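Home Projects Reports Partners Contact

Vallejo Evening Kitchen — progress report for December

Well, we made it to the end of the first stretch, and I'm happy to say most of what we promised you in the application is up and running (the freezer is the big exception, more on that below). I'll go in the order of the budget lines so you can follow along with the spreadsheet.

Classes first. We said we'd run beginner cooking classes for people on late shifts, and we've now held 43 of them, most starting at 9:30 p.m. when the bus crews and the hospital cleaners get off. The knife skills night filled up so fast that we had to repeat it on Saturday. Soups went well too. Bread was slower going, mostly on account of the oven, which runs hot on the left and takes forever to come back up once you've opened the door. I've moved bread to the longer sessions and it's a lot less frantic now!

Ingredients came in a bit over what I'd planned, with onions and cooking oil the worst of it. We switched the dry goods order to Stusar in the fall and they deliver to the back door, so I'm no longer hauling sacks of rice across the parking lot in my own car.

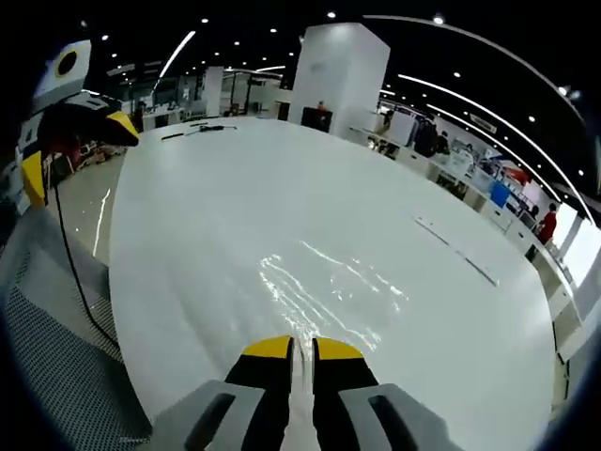 Could the late classes run an hour longer in winter, one regular asked on the comment sheet, because by the time the stock is ready it's time to put on your coat. Fair point. I've asked the building about it and they're open to the idea as long as we lock up ourselves, so I'd like to try it for six weeks and see whether people stay. It would mean a small bump in the hourly rent, and I've put that in the new budget as its own line.

On to the recipe booklet. The Doltness neighborhood group offered to help with the translations and they've been a joy to work with — quick, picky in the right places, and very firm with me about calling everything a "stew." Five of the recipes are finished in all the languages we promised. The lentil one is still going back and forth over whether you soak them overnight (I say no, half the class says yes). We'll print 100 copies to start, on the heavier paper, and I'd like to hold back a little money for a second run once people have found the mistakes.

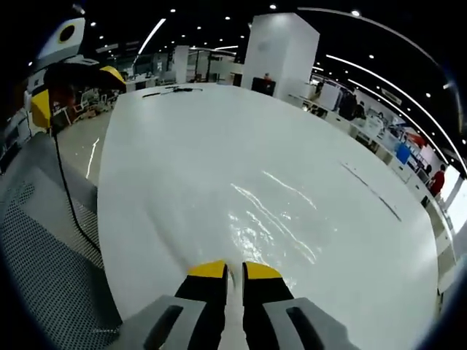 The printing quote came in lower than I'd feared, so there's a bit left on that line and I'd like your okay to move it over to the freezer. The old one quit in the middle of a week when it was full of donated chicken, and we ended up cooking most of it in one night and sending it home with people. Good night, bad freezer. Fusside has a reconditioned upright that would fit beside the pantry shelves, and they'll take the old one away. I'm waiting on their written quote.
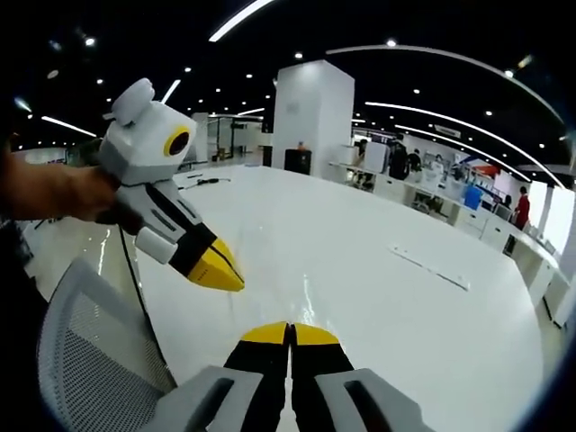

Photo: Vallejo Evening Kitchen

Child care is the part I'm least happy with. We budgeted for a sitter at every class and only managed it for the early ones, so the money is mostly unspent and some parents have stopped coming. I've been talking with the after-school program down the hall about sharing a sitter and splitting the cost. If that works out I'll send a short note with the new figures. If it doesn't, I'd rather offer a small stipend so people can pay their own sitter, and I'd need your approval for that before the spring sign-up opens.

Receipts are in the folder, sorted by budget line. The one for the stock pots is faded, so I've asked the store for a copy.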